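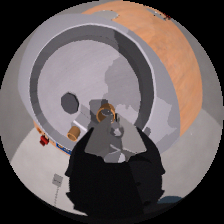 Is the lower pitch at Morais still usable this late in October? It is usable for one small tent, provided the tent goes on the shelf above the stream and the pegs are the long ones.

23rd October. Arrived mid-afternoon with Ferenc Medve. Site at 600 m. Ground is silt over stone, soft for the first few centimetres and then solid. Ferenc's tent needed 13 pegs and two of them bent. Mine is the old Trinness, which stands on its own poles, so I pegged only the corners and the windward guy. Wind light from the north-west. Cloud on the ridge.

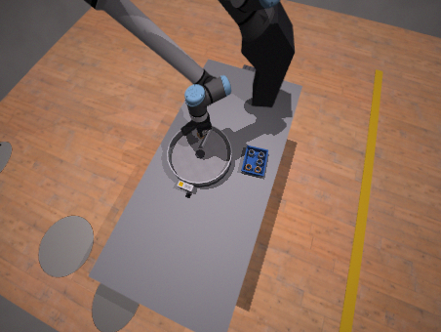 Stove next. The Waris burner will not sit level on the silt, and a full pan slides off it at a very small tilt. I want a flat base with a raised rim, much like the big round dish on the grey table, only small enough to go in a rucksack. For tonight a slab from the stream bed did the job. Water boiled on the second attempt – the first canister was nearly flat and I had not weighed it before leaving. 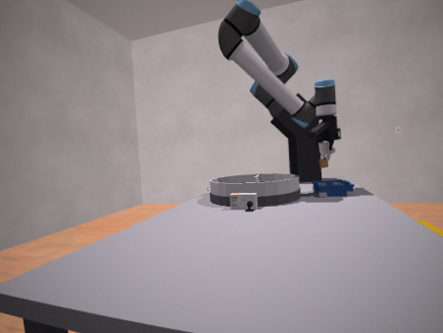 Night and kit notes

Temperature fell quickly after dark. Condensation on the inner by nine, heavier at the foot end. Opened the top vent and left the door zip down a hand's width. Bag adequate with socks and hat. Ferenc cold in his, and he has moved his mat on to the spare groundsheet.

Armindo Frade wants the fee for the pitch in cash when we pass his house. Ask him whether the track to Andent has been cleared.

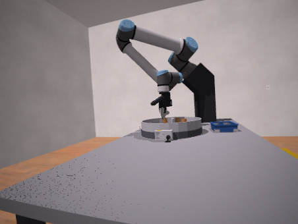

Arm and shallow round bin, far end of the table.

Tomorrow: restake the windward side, then up to the spring with both water bags.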